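Fermenting vegetables at home: how much salt do you really use?
Forum > Kitchen > Preserving and pickling

giang_h
Hello everyone. My name is Giang Huỳnh and I have been reading this forum for a long time, but this is my first thread. Please excuse my English, I write slowly and I check the dictionary.

My question is about salt. My mother makes pickled mustard greens without any scale. She tastes the brine and she says "enough" or "not enough". I do not have her tongue, so I weigh. For one litre of water I take 20 grams of salt, and the greens become soft after five days. The flavour is good and sour, but there is no crunch. In summer it is worse.

I use glass jars from Omdale with the flat lids, and I keep them in the cupboard beside the stove. I have tried cutting the leaves bigger and it did not help. 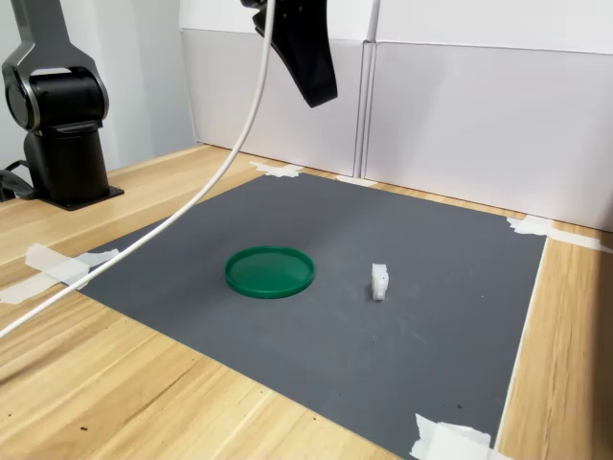
The other thing I changed is the drying. My mother leaves the greens in the sun for half a day until they are tired and bend easily. I live in a flat with a balcony on the shady side, so I only leave them on a rack overnight. Maybe this is the real cause and the salt is innocent? I would be grateful for the opinion of people with more experience.

brinyMoe
Welcome Giang! Your English is fine, mate.

20 g per litre is low for mustard greens. You have to remember the water inside the vegetable dilutes it as well. Weigh the greens AND the water together and work out the salt from that total. I'd go up to 3.5 per cent and see how you like it. And get them out of that cupboard by the stove, it's far too warm in there.

Pattypan
I disagree with Moe about the salt. I've done mine at 2.5 per cent of the total for years and they stay crisp, but I wilt them properly first. The sun does a lot of the work. If you have no sun, put them in the oven on the very lowest setting with the door open a crack. Turn them a couple of times.

brinyMoe
2.5 in a Brisbane December is a jar of slime, Pattypan.

Pattypan
In your kitchen, perhaps. I keep mine in the laundry on the concrete floor and it's cool in there all year.

giang_h
Thank you both. I understand now that I calculated in the wrong way. I put the salt for the water only, and I had almost the same weight of greens as water, so the real number was close to half of what I believed. I feel a little foolish.

Pattypan, how do you know when the wilting is enough? My oven starts at 100 degrees and I am afraid of cooking them.

Pattypan
Everybody does it that way the first time. 100 is too hot, so don't use the oven after all, sorry. Try a fan on a chair pointed at the rack. They are ready when you can fold a stem over and it doesn't snap.

kelpforest
Can I ask about tannins? I put a black tea bag in with my cucumbers, and a grape leaf when the neighbour's vine has any. My sister says it is superstition. I bought a packet of that Jiltberg crisping powder as well and couldn't taste or feel any difference.

brinyMoe
Grape leaf yes, tea bag maybe, powder no. I've had the same Jiltberg packet open for ages and it has turned to a brick.

giang_h
I return with my results, as I promised myself to do. I made three jars from the same bunches. All were dried with the fan through the night, and all stood on the tiles in the hallway, where it is the coolest.

Jar one: 2.5 per cent of the total weight. Sour quickly, and the stems have a bite. The leaves are soft, but I think leaves are always soft.

Jar two: 3.5 per cent. Very crunchy, too salty to eat from the jar. I rinsed it and cooked it with pork and it was excellent. 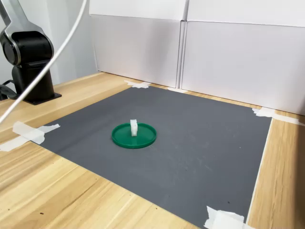

Jar three: 3 per cent, with a grape leaf from the market. For me this is the best colour and the best crunch. My mother tasted it on her visit and said "enough", so I am content.

kelpforest
Three per cent and a leaf. I'm telling my sister.

Pattypan
One jar with a leaf and two without, and the salt different in all of them. You can't say it was the leaf!

giang_h
You are right, Pattypan. I will do it again with the same salt in every jar, and only the leaf will be different. The greens at my market are not so nice this month, so it will take some time.

brinyMoe
Do one with a tea bag while you're at it. And save the brine from jar two, a few spoonfuls will get the next lot going faster.

Pattypan
Please don't, it goes sour too fast and you lose the flavour. Start fresh.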